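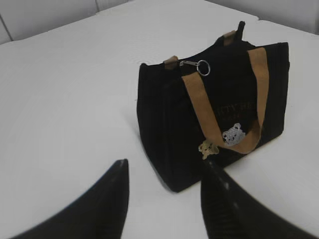 Tire and Fuel Rules for the Proltanico 86

The supplementary regulations for the Proltanico 86 were posted to the entrants' page on Thursday, July 10, 2025. The race stays at 86 laps on the dirt oval. Changes from last season are limited to tires, refueling and the restart procedure.

Tires. Right rear tires must be the Wundari medium compound, unsiphoned and untreated. The hard compound is no longer accepted at that corner. Other corners remain open within the listed widths. Grooving and siping are allowed before tech inspection only. Durometer readings will be taken in the staging lane, and a car that reads under the minimum goes to the back of its heat. Each car may mark 3 right rears for the full program, heats included. A cut tire may be replaced with a marked spare from the same allotment.

Fuel. Cars must start the feature with a sealed cell and may refuel once, under yellow, in the marked box on the infield side. Dump cans are limited to one per stop. The can handler and the extinguisher handler must both wear a full suit, gloves and a closed-face helmet. Work on the car stops while the can is connected. The penalty for a crew member reaching under the hood during fueling is 2 laps, up from one.

Restarts. Double-file restarts are used until lap 60 and single-file after that. The leader sets the pace from the cone at the exit of turn four. Cars that pull out of line before the cone lose two positions at the next yellow. Laps run under caution count, except for the last two, which must be green.

Track preparation. The Brandão end was cut and repacked after the spring meeting, and the banking there is now even from the cushion to the apron. Expect the bottom groove to take rubber earlier than before. Water goes down after the second heat and again before the feature.

Purse and points. The feature pays 4,000 to win. Points count toward the Plumasano dirt standings, which close in December. A driver who changes cars after qualifying keeps the points but starts at the rear.

Engine seals will be checked at the scales. Transponders mount on the right frame rail, behind the motor plate.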